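The Subscription Is Coming for Your Record Shelf

By the editor
Posted in August | 34 comments

Every few months a new service turns up promising to fix how small labels get paid. The latest pitch to land in my inbox is from Camen, which wants independent labels to stop selling albums one at a time and start selling memberships. Fans pay four dollars a month and get everything the label puts out. The label gets steady money. The fans get to feel like patrons. I have read the whole thing twice and I still don't believe it.

I should say where I'm coming from. I buy records, mostly downloads, mostly from labels run out of somebody's spare bedroom. I helped run one myself for a while, a very small operation called Imberg that put out drone and tape music to an audience you could have fit on a city bus. So I'm not against labels making money. I would have loved to see it happen even once.

What bothers me is the arithmetic. Camen's sales page talks about a label with 2000 members. I would like to meet this label. The best-selling thing Imberg ever released sold a few hundred copies, and a good chunk of those went to people who already owned everything else we had done. Take a more likely number, say 40 members at four dollars each. You get 160 dollars a month before the service takes its cut and before the card fees. Split that among the artists on even a tiny roster and you've paid for strings.

And for that money you've made a promise. Members expect something every month. A label that used to put out a record when a record was finished now has to fill a calendar. I've been on the customer side of this already. I joined the Chauhan membership when it opened, because I loved their first few albums, and for a while it was great. Then came the rehearsal tapes. Then the alternate mixes, then a "members only" live set that sounded like it was recorded from inside a coat. I don't blame them. They had a month to fill and nothing ready.

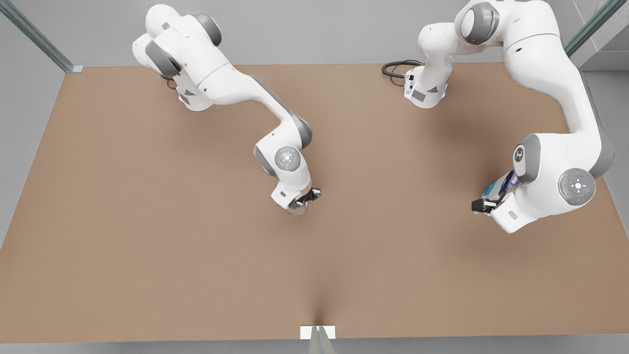
Two robot arms over a bare table, computer rendering.

Then there is the question of who gets what. When I buy one album, the label can look at the sale and work out what it owes the artist. When I pay for a membership, what did I pay for? Camen says labels are "free to choose a model that fits their community." That means the service hasn't worked it out and would like you to do it. Split it evenly and the artist who sells the most subsidizes the one who sells nothing. Split it by downloads and you've built a little streaming company, with all the resentment that goes with one. I have sat through that conversation with three musicians and a pot of coffee, and I wouldn't wish it on anyone.

Supporters will tell you the old way is dying anyhow. Sales are down, people don't keep files, the kids stream. Maybe so. But the people who buy from tiny labels were never the general public. They are collectors and friends of friends, plus the odd person who heard one track on the radio at two in the morning and wrote the name down. Those people like picking a record. They like reading the notes and deciding. I'm not sure they want a monthly delivery, and I'm fairly sure they don't want six of them, one for every label they care about. At four dollars a throw that adds up to more than I pay for water some months.

I'll grant the other side one thing. Clulovow, a label I admire, has run a yearly membership for some time and seems to be doing all right. But look at how they do it. They ask for money once a year, they promise nothing in particular, and every record is still on sale separately at a normal price. It's closer to a tip jar with a mailing list. They could do the same with a spreadsheet and an envelope, and I suspect for a while they did.

So if you run a label and the Camen email is sitting in your inbox too, ask them some dull questions. Can you take your members' addresses with you if you leave? What happens to the downloads if they shut down? Who answers when a fan's card gets charged twice? I asked all of these. I got back a link to the same sales page, and a coupon for my first month.

I'm going to keep buying albums one at a time. There's a new one out from Clulovow that I haven't gotten to yet, and I'd like to pay for it before I forget.

Share this | 34 comments
Contact | Copyright, all rights reserved | Back to top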